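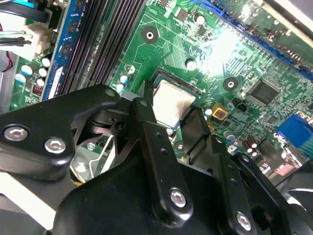 The ferry office in Ernby closed at four, and Thịnh Lã had the key, so it was his job to wait for the old woman with the box.

She came at ten past. She had carried it up from the harbour herself and wouldn't let him take it until she was through the door. Inside were ledgers, five of them, tied with garden string.

"My husband's," she said. "Every crossing he made on the Drutura. They told me you were putting it all on the computer."

He said that he was. It had been his winter's work, typing up the old passenger lists for the harbour board, and he was paid by the page.

"Then you'll want these. The company only wrote down who paid."

When she had gone he put the kettle on and opened the first ledger. The handwriting was small and upright. Crossing 218: wind from the north, fourteen passengers, one goat. Crossing 366: fog, turned back, Mrs Ljungberg very angry.
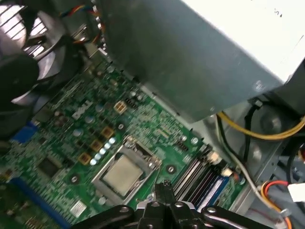
Photo: Bevel Workshop archive

He read until the tea was cold. The company's list for crossing 600 gave nine names. The ledger gave ten. The tenth was a boy with no ticket, let on at the last minute, who had stood at the rail all the way over and been sick twice. No name, only the word "boy" and a line under it.

Thịnh got up and looked out at the slipway. He had been seven that July. He remembered the rail, which had been painted white and was sticky with salt, and a man in a dark jumper who had given him a peppermint and asked him nothing. His aunt had been waiting on the other side. For years she had told him he must have dreamt the peppermint. 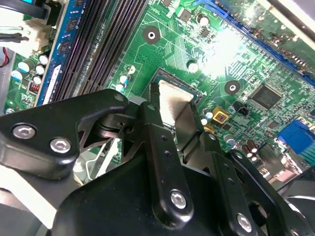 He turned the pages more slowly after that. The entries grew shorter as the years went on. The last was crossing 1,058: calm, no passengers, home by dark. After it the paper was blank except for a shopping list in pencil – eggs, lamp oil, string.

At six he locked the ledgers in the cupboard and then unlocked it again and took out the second one. He sat down in his coat and opened the file for crossing 600. Under the nine names he typed a tenth, his own, and in the column for the fare he put a nought.

Then he rang the old woman to ask whether she would like the string back. She said she would, and that she was in all morning.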